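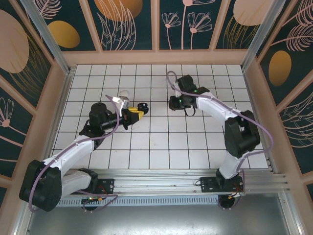

Clurwood Tabletop Notes

Hi! I keep this folder of write-ups on small things handled over a tiled work surface, and I finally sat down to write it a proper README. White square tiles, dark grout, pale pink frame around the outside. I've grown very fond of that pink.

What's in it

There are 658 short notes, one per text file, plus a list of the 113 objects they mention. The list started out with Oriana Herrera's names for everything and then I went through and changed half of them (sorry, Oriana). Small yellow things with a black bit at one end are filed under "yellow, black end" — I gave up guessing at proper names for those.

How the notes are written

Color first, then size, then whatever else you'd say to a friend who was looking for it in a drawer. Tile positions go by row and column, starting from the upper left corner post. If something sits on a grout line, write down both tiles. Teodor Ljungberg wanted half tiles and we tried that for 24 notes, which still have the old style in them. I keep meaning to fix those!

Known gaps

"Gray" and "pale gray" get mixed up a lot, mostly by me. There are also 74 notes with no size at all, left over from the July batch, and the search script skips them unless you add the word "unsized" to your query.

Using it

Help yourself, and please keep the object list together with the notes when you copy them. Spelling fixes go to Celeste Quezada, new objects to me.

Last edited 26 December 2018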